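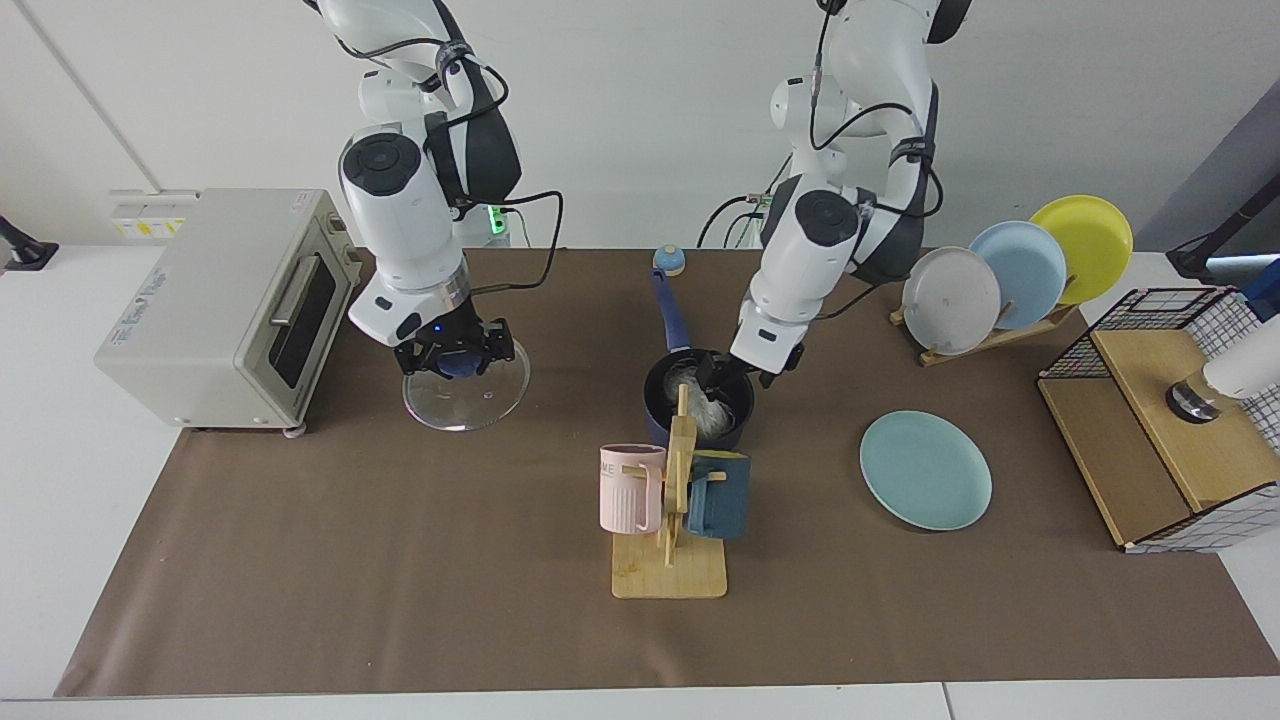

Print this page | E-mail this page

House rules for the kitchen bench, second edition
By Florian Zaugg
March

The new bench rules are out, and I am so pleased with them! The first edition ran to 49 pages and I have yet to meet a person who got to the end of it. The second is 2 pages, front and back, and it hangs at every two-arm station in Dustwood and at the Clelton site. Please read it before your next shift, even if you have been running arms since the Puteck days.

A few things have changed, so let me go through the ones people keep asking me about.

Lids and glass. Glass is allowed on the bench again. Grip a lid by the knob, never by the rim, and keep it low over the mat while the other arm is working. If you have to stop for any reason, set the lid down first and then let go of the controls. A lid left hanging in a closed gripper counts as an unfinished task, and the next operator should not inherit it.

One arm in the pot at a time. This one came out of a long and quite lively talk with the Mạc team, who do far more stovetop tasks than we do. While one gripper is inside a pan, the other stays outside the rim. Turn the handle toward the back of the table before you begin, so that neither elbow can catch it on the way out.

The front strip. Keep the bare tabletop in front of the mat clear. No phones, no coffee, no tape measure. Props live on the mat or behind it, and tall things like the mug tree should be placed where you can still reach around them with both arms. If you can't, move the mug tree! You don't need permission for that, just write the new layout on the sheet.

Cables. Check for slack at the shoulder and the wrist at the start of every session, with the arm bent and again with it stretched out. We went through 252 session sheets over the winter, and the cable line was the one most often left blank. It takes less than a minute and I would love to see it filled in.

Hands. No hands over the mat while the arms are powered, and that includes "just nudging" a plate that has slid. Pause, nudge, step back, resume. I know it breaks your rhythm. Do it anyway.

Dishes go back in the rack at the end, upright, and anything chipped goes in the gray bin by the door. Food props (noodles, rice, the awful felt eggs) go back in their tubs.

What I like best is how much of this came from operators. We had some 1484 comments on the first edition, many of them the same comment about the font, and the good ones are in here almost word for word. The rule about the handle was written on the back of a lunch receipt – I still have it.

The sheet for comments on this edition is already up next to the charging shelf. Clelton people can hand theirs to the shift lead. Sections on drawers and on pouring are still in draft, so for those keep using the old text, pages 31 to 36, until the new ones are posted.

Print this page | E-mail this page

You are receiving this newsletter because you signed up at a site desk. Change your settings or unsubscribe at any time.

This site uses cookies to remember your preferences. Accept | Read more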